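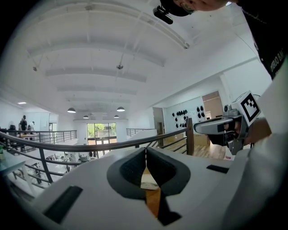 Rowlands asked whether the notes from the last meeting were right that the Jasen release still replays trajectories without checking timestamps, and if so why the item had been marked closed. Trevor confirmed that the notes were right and the status was wrong. Item reopened.

Present: Dwynwen Trevor (chair), Ro-un Tak, Iolo Rowlands, Gwenllian Pugh (minutes)
Apologies: Rosaura Marulanda

1. Time alignment in Jasen

Tak went through the cause. Pose and finger-width streams are stamped on separate clocks and joined at load time by nearest neighbor. When one stream drops messages, the join still returns a match, and the replay node has no way of knowing that the match is stale. The worst case in the November set was a gap of 328 ms, which passed through the loader silently.

Pugh asked for a hard limit. Tak proposed 80 ms, configurable per dataset, with the episode rejected above it. Rowlands preferred to split the episode at the gap and keep both halves if each is long enough to train on. Trevor did not want splitting in this release — the episode index assumes one file per demonstration and the viewer breaks if that changes. Agreed: reject and log. Splitting goes to the backlog.

Action: Tak to add the check and a test with dropped messages.

2. Pose tracking on stairs and landings

Pugh reported that Parri loses scale when the gripper is carried past railings. The thin uprights repeat, features are matched to the wrong bar, and the map jumps sideways. Relocalization against the marker corrects the position but leaves a step in the trajectory. The smoother then spreads the step over the neighboring samples, so it no longer shows up in the velocity plot.

Rowlands said the smoother should not run before the jump detector in any configuration. Pugh agreed, but noted that the order is fixed in the launch file and two downstream scripts depend on it. Trevor asked for the order to be changed and the scripts fixed in the same merge request.

Tak asked if masking the railings had been considered. Pugh has tried it on 9 episodes. Tracking held in all of them, but the mask was drawn by hand. No decision.

Action: Pugh to swap the order of the two stages and rerun the November set.

3. Planner interface

Carried over from last time. Altuline expects waypoints in the base frame and Lillness publishes them in the tool frame. The conversion is currently done in three places, one of which uses the old calibration file. Rowlands will move it into the Lillness client and delete the others. Marulanda had sent a comment in writing: the quaternion order should be stated in the message definition and not only in the wiki. Accepted.

Action: Rowlands, conversion and message definition.

4. Any other business

The nightly build has been failing on the documentation step only. Trevor will turn off the warnings-as-errors flag until the missing docstrings are in.

Tak asked that log files attached to tickets be compressed first.

Next meeting at 10:30, same room. Marulanda to chair.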